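Recording rules for the two-arm stations: frequently asked questions
Premuseo station handbook, last changed 2023-03-29

Who must follow these rules?
Everybody who records at a Bevar station, also guests who come for only one session. If you have a question which is not answered on this page, please write to Salma Benmoussa.

How many objects may be on the table?
As many as the task sheet lists. Objects that belong to another task must go back to the shelf before you start.

May I use the same starting position again?
No. Move the objects by hand between two recordings, and turn the containers sometimes also. After 17 recordings we change at least one object for a different one of the same type, for example another roll of tape.

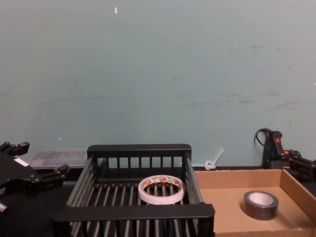 Small differences are welcome. Large differences, such as a new container, need a new task sheet, and the old one must be closed first.

How fast may the arms move?
Stay below 60 percent of the full speed. If a person has a hand over the table, the arms must be stopped completely.

What should I do when a gripper drops an object?
Let the recording run until the arms are in rest position, then mark it as "drop". Please do not delete it. From the first 4,000 recordings we lost many useful ones in this way.

When do I check the cables?
Before the first recording and after every break. A cable must have enough slack for the full turn of the wrist.

Where can I find the old rules?
They are in the Dascombe folder, under number 104. They are not valid after the end of April.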